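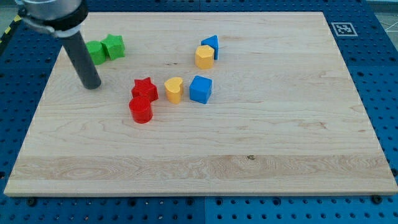
On September 13, 2025, Lertchai Srisuk wrote:

> I still don't see why the push planner needs its own segmentation
> pass. Hunia already publishes one mask per colour. If two blocks of
> the same colour are close together, split the blob by area and carry
> on. The extra pass costs us 147 ms per cycle on the old machine, and
> the arm just sits there holding the rod over the board for all of it.
>
> Also, could we please go back to the grey mat? The grain is doing
> the yellow threshold no favours.

Splitting by area was what the April branch did. It works when the two blocks are side by side as the camera sees them. With one behind the other, as with the red star and the red cylinder, the merged blob is short of the area of two blocks, and the hidden one gets a centroid pulled towards the visible part. Birnus then picks a contact point on the wrong side of it and the first push turns the block instead of moving it.

I replayed 72 logged layouts against both versions, with the same start poses and the same random seed. Area splitting gave a wrong contact side in 11 of them. The separate pass gave two, both with yellow, so you have a point about the threshold. I have not looked at the yellow ones closely yet.

On the cycle time: the pass does not have to run every cycle. The attached branch runs it on the first view after a reset, and again only when the tracker reports that two masks of the same colour have touched. Between those events the planner works from tracked poses. I haven't timed this on the old machine. On mine the median cycle drops to about 122 ms with the pass switched on, which is close to what the main branch does without it.

Three things changed in the config, so please don't copy your old file across:

split_mode is now "shape" or "area". Default is "shape".
resegment_on is a list. "reset" and "touch" are the only values that do anything.
clearance_z has moved from the planner section to the tool section. If it is missing you get a warning and the old value, but the warning only goes to the log.

The last one matters if you have changed the rod. The tool tip is treated as flat now, with the contact height taken from the tip face. Before, it was a sphere, and Birnus kept the tip higher than it had to while moving between blocks.

As for the mat, I would rather keep the Stemutwood board for now. The knot and the swirled grain towards the near edge are useful as false positives, and anything that passes there will pass on grey. What I would change is the yellow lower bound on saturation. It was tuned on the mat and never touched again. I'll put a value in the branch once I've gone through the two bad layouts.

One open question. The board pose is still found once at start-up from the marker on the platform and then assumed fixed. If the board is nudged during a long run, every target is off by the same amount and nothing reports it. Finn's Jurčo scripts look for the board edges as well - is that code in a state where it could be called from the tracker? A check between episodes would be enough. I don't want it in the loop.

Finn Albers

PS: "Finn's scripts" above is pasted from the ticket. They are mine, and the answer to the question is "nearly". If anyone has an older version checked out, the edge finder returns corners in image order and the new tracker expects board order.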